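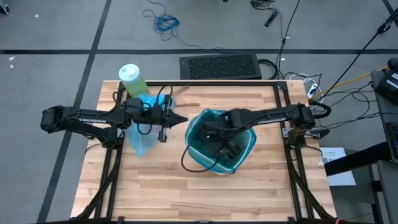
How often should you bleed the brakes on a trail bike?

Once a season is plenty for most riders, and twice if you ride long descents or live somewhere wet. The lever will usually let you know before the calendar does. If it pulls closer to the bar than it used to, or you have to pump it at the top of a steep section, it's time.

October | By Reginald Zamora
Print this page | E-mail this article

I put off learning this job for years, and I wish I hadn't! A fresh bleed is one of the most satisfying things you can do to a bike at home. You go from a vague, spongy lever to a crisp one in an evening, and every ride after that feels a little faster because you trust your front brake again (well, I ride faster, anyway).

I did the front brake on my Delacroix hardtail this time. It had 682 miles on it since the last bleed, including a week on the Bridulura trails, where one descent drops 2,000 feet with hardly a flat spot to rest your fingers. The steps below suit a mineral oil brake with a bleed port at both the lever and the caliper. Check your manual before you buy anything. Mineral oil and DOT fluid can't be swapped, and the wrong one will ruin your seals.

What you need

A bleed kit with 2 syringes that fit your brake
Fresh fluid, of the type printed on the lever or listed in the manual
A bleed block, or a clean spacer of the right thickness
Hex keys and a small torque wrench
Isopropyl alcohol and a pile of clean rags
Nitrile gloves

Get the bike ready

Put the bike in a stand and take the wheel out. Pull the pads and set them far away, in a bag if you have one. One drop of oil on a pad can leave you with a howling brake that barely stops, and new pads cost a lot more than a sandwich bag. Push the pistons all the way back with a plastic tire lever, nice and even, then slide the bleed block in and hold it there with a rubber band.

Loosen the lever clamp and rotate the lever until the bleed port is the highest point. Every brand puts the port in a slightly different place, so take a minute with this. Then look at your hose. You want it climbing from caliper to lever with no big loops, because bubbles love to sit in a loop.
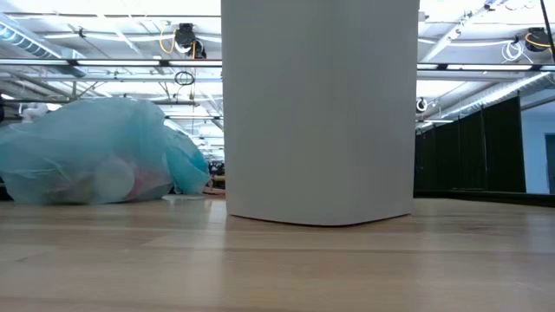
Wrap a rag around the bar right below the lever too, and another under the caliper. You will spill some. Everybody does!

Push the fluid through

1. Fill the caliper syringe halfway. Hold it tip up, tap out the bubbles, and push until fluid reaches the end of the tube.

2. Thread the empty syringe, plunger out, into the lever port. My Gomo kit uses a little funnel there instead, and either one works fine.

3. Attach the full syringe at the caliper and open the bleed port a quarter turn.

4. Push slowly. Old fluid comes up at the lever, often gray or brown, with bubbles in it. Keep going until it runs clean, but stop before the caliper syringe is empty or you'll send air right back in.

5. Flick the hose with a fingernail all the way up, and give the caliper body a few taps with a screwdriver handle. It's amazing how many tiny bubbles let go when you do this.

6. Close the caliper port. Squeeze the lever 12 times, gently, and watch the top syringe or funnel. If bubbles are still coming, tip the lever a little forward, then a little back, and squeeze some more.

7. Once the bubbles quit, remove the top syringe with the port still level and full to the brim. Put the screw back in. A bit of overflow is what you want.

Clean up and check

Torque both port screws to the number in your manual, which is lower than you'd guess. Wipe everything down with alcohol, then wipe it again, especially the inside of the caliper. Take the block out, refit the pads and wheel, and pump the lever until the pads meet the rotor. Put the lever back at your usual angle and tighten the clamp.

Now squeeze hard and hold for a minute. The lever should stay put. If it creeps toward the bar, look for fluid at the ports and at the hose fitting. If it's firm but lands too close, that's a job for the reach screw. I run mine in tight, with a Ziteo grip that's on the fat side.

Roll around the driveway first and do a few easy stops before you head for anything steep. Old fluid goes in a sealed jar to your local recycling center. Rear brakes are done the same way, with a longer hose and a bit more tapping.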